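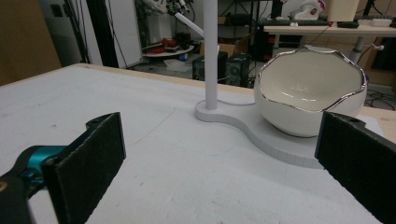
Fesevby (photo series)

Fesevby is a series of landscape photographs by Loan Quách, shot on a gravel coast over 3 winters. Long exposures mostly, low sun, very little sky. First shown in June at Addo, a small print gallery, then issued as a book by Tremex.

Contents
The book has 62 plates in 2 parts, shoreline and inland. No captions. Quách worked on foot with one fixed lens and printed everything herself, on matte paper. Edition of 1,062 copies, now out of print.

Reception
Reviews were mixed. The inland plates got the most praise; the shoreline ones were called repetitve by some critics. A second edition was anounced but has not appeared.

See also
Coastal photography
Long exposure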